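Leave the Kids' Clothes Alone Once They're in the Drawer

By Vanderleia Dantas

My sister-in-law folds children's T-shirts in thirds, stands them on edge and lines them up by color. It takes her most of Tuesday evening. By the time her boys have dressed themselves on Wednesday, the drawer looks like mine, and mine took four minutes.

I have been folding clothes for a living, on and off, since I was nineteen. I started in the back room of a discount store in Seixas, then worked for a laundry service, and now I have three children who get through more shirts than the store did. I think we fold children's clothes for the wrong person. We fold them for whoever opens the drawer and admires it, and in a house with small kids that person is almost never the one wearing the clothes.

A five-year-old looks for a picture. She does not want a blue shirt, she wants the one with the character on it, and she will pull out every blue thing you own until she finds it. A shirt folded with the print on the inside might as well be in another house. I learned this slowly, after refolding the same stack before school more mornings than I want to admit.

So I stopped. Shirts with a print go in flat, folded once, print up. Plain ones go underneath. Pajamas and underwear are not folded at all - they go into two open bins, and the bins are shallow enough to see the bottom. If something comes out of the laundry basket with a few creases in it, it goes into the drawer with a few creases in it.
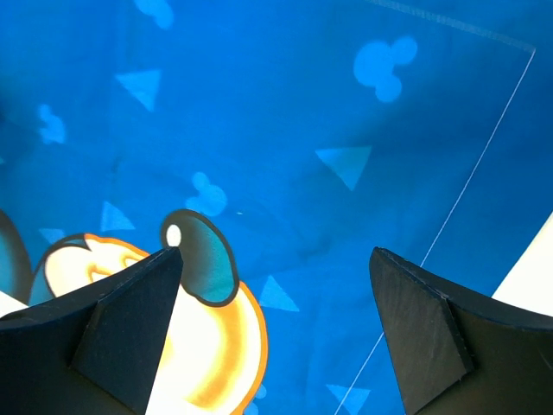
HOME & FAMILY / OPINION

Creases are where I lose people. I have heard from mothers and grandmothers that a child in a rumpled shirt looks neglected. I don't believe it. Dark blue cloth covered in Mickey heads and little triangles can show its folds, even blur a shape or two in the wrinkles, and you can still tell what it is. A white school blouse is different. I iron those, and I hang them.

The other objection is that children should learn to be neat. I agree with that, but they learn it from jobs they can finish. My middle one can fold a shirt once and lay it in a drawer. She cannot fold it in thirds and stand it up, and when I asked her to, she cried and I did it for her, which taught her that folding is my job.

There is money in making this look hard. I looked at drawer dividers last September. Grallow sells a set of 3, Meken sells a folding board to go with theirs, and both listings show drawers with maybe eight shirts in them. My children's drawers hold a lot more than eight shirts. One divider set I read about had 1,209 reviews, and the ones I went through were mostly by people who had put it together that same day. I would like to hear from them in the spring.

I did buy one thing, a pair of low bins, and I would buy them again. Shoeboxes worked nearly as well before the sides gave out.

If you enjoy folding, fold. My sister-in-law does it in front of the television and says it settles her, and I have no argument with that. My argument is with doing it tired, at eleven at night, for a drawer that will be dug through before breakfast. Put the prints on top and go to bed.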